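Rasport Turnis Expansion Pack – Digital Download 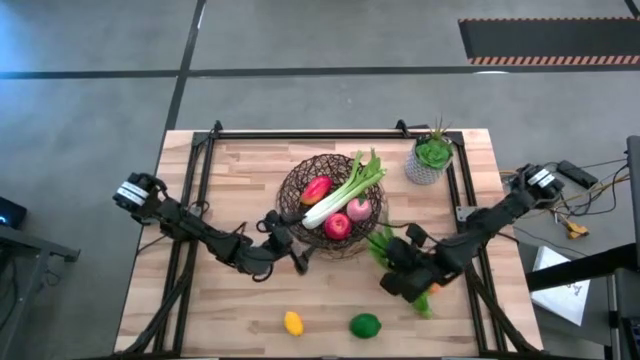

Turnis adds a new region, a new playable class and a raised level cap to the online role-playing game Rasport. The base game and an active subscription are required. The download is 268 GB with the base game included.

What the pack contains
Region: Malhotra, with 3 dungeons and one raid
Class: Warden (tank, starts at level 50)
Crafting: Cook and Forager ranks extended
Bonus: 3000 market credits, issued once per account

System requirements
64-bit operating system, 16 GB memory, solid state drive. A controller is supported but not required.

Activation
Codes are sent by email after payment clears. Enter the code on the Feltar account page, then restart the launcher. Codes are region-locked and cannot be moved to another account – check the account region before ordering. Preloading opens in May.

Returns
Unused codes may be returned within 14 days. Redeemed codes are final.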